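Jostiler project report: rules for the bench

2. Cable rules
We wrote these in April, after two loose cables cost us most of a session. The cable must have slack before the gripper is moved, and the coil stays toward the back of the table. 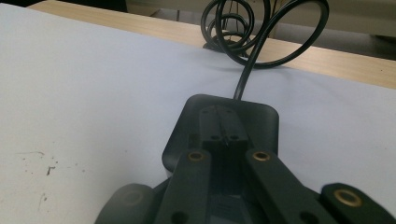
3. Clear area
The space between the fingers is kept free of tools and parts. Anything small goes to the far side – at least 30 cm away by our rule. Each session stops after 21 runs for a check of the screws. 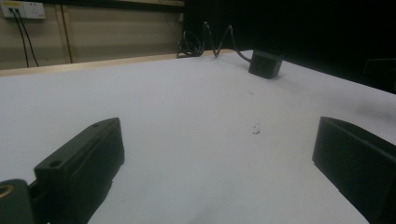 Ovidiu Munteanu thought 21 was too many and asked for a check every 10 runs. We changed the rule.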